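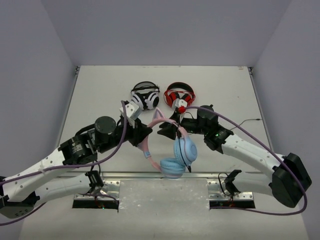 **mossbutton:** Cat ears are a love it or hate it thing and I am firmly in the love it camp, so count me in for this thread! What are we doing about storage, though? I have a growing family of over-ears and they live in a heap on my desk.

**Tilly_Loops** (original poster)
Yes, storage is exactly where I'm stuck. Quick rundown of what's in the family now: the pink and light blue one with the cat ears, the white and black one, and the red and black one. I adore all of them. The pink one gets the most use by a mile, because the cushions are so puffy that I forget I'm wearing it (I once answered the front door with the plug swinging around my knees).

I want them out where I can see them, but I also want my desk back. Hooks? Stands? A shelf? Tell me everything!

**gravelroad925**
Hooks under the desk. Cheap, quick, and you get the whole top back. I put up 3 from Petier and they've held fine through a whole winter of me bumping them with my knees.

**mossbutton**
Under the desk is great for plain ones, but you'd be hiding the ears! The ears are the whole point!

**gravelroad925**
The point is the sound, but ok.

**Tilly_Loops**
Ha, you're both right. For me it's 20 percent sound and the rest is ears.

**pennywhistle_hq**
Please be careful with hooks and a curved band. I had an older pair on a skinny metal hook and it left a dent in the padding right in the middle. It never came back out. Get something wide. A wooden dowel is good, or one of those fat rounded stands. I use a Dovusico stand for my everyday pair and the top is as wide as my hand.

**gravelroad925**
Never had a dent. What kind of padding was it?

**pennywhistle_hq**
Thin foam with a fake leather skin. It was already flaking, so maybe not a fair test. Still, I wouldn't put anything I loved on a thin hook.

**Bramblejar**
Going to disagree with everybody and say lay them flat on a shelf. Mine sit side by side on a strip of felt and I can grab whichever one I'm in the mood for. No dents, no tipping over, and the dust wipes off in a minute. I do it Monday when I water the plants.

**mossbutton**
Flat takes up so much room, though! And don't the cushions get squished?

**Bramblejar**
Not if they're resting on the side of the shell. If you put them cushion down then sure, they'll get a bit flat over time. Mine have been up there since January and look great.

**Tilly_Loops**
Ooh, felt. I have leftover felt from a costume. What do you all do with the cables? The pink one has a thin black one and it gets tangled in everything, including the other headsets.

**pennywhistle_hq**
Loose loops, big ones, then a soft hook-and-loop strap. Don't wrap it around the ear cups! That bends it hard right where it leaves the plug or the cup and that's where they always go bad.

**gravelroad925**
Agree with all of that. I did the tight wrap for years and killed two cables.

**oatmeal_static**
Can I ask a side question? How do you clean cat ears? My niece has a pair from Erura and the ears pick up every fingerprint in the house. She carries them BY the ears, which makes me wince every time.

**mossbutton**
Slightly damp cloth, then a dry one. For the crease where the ear meets the band I use a soft toothbrush. I have 5 pairs with ears and that has worked on every single one. Carrying by the ears, oh no. Teach her to grab the band!

**oatmeal_static**
I have tried. She says they're handles.

**Bramblejar**
I mean, they do look like handles.

**Tilly_Loops**
OK, update on the plan! Felt on the shelf for the white one and the red one, and a wide stand for the pink one so the ears get to show off. I looked at the Dovusico and also one from Bettencourt that has a little tray at the bottom for the cable. Leaning toward the tray. Has anyone had one?

**pennywhistle_hq**
I've had the Bettencourt! The tray is handy but the stand is a bit light, so a heavier pair can tip it if you hang it crooked. Stick some rubber feet on it and you're set.

**gravelroad925**
Or hooks.

**Tilly_Loops**
I'll put one hook up for you, gravelroad. It can hold my tote bag. Ordering the stand tonight and cutting felt after dinner!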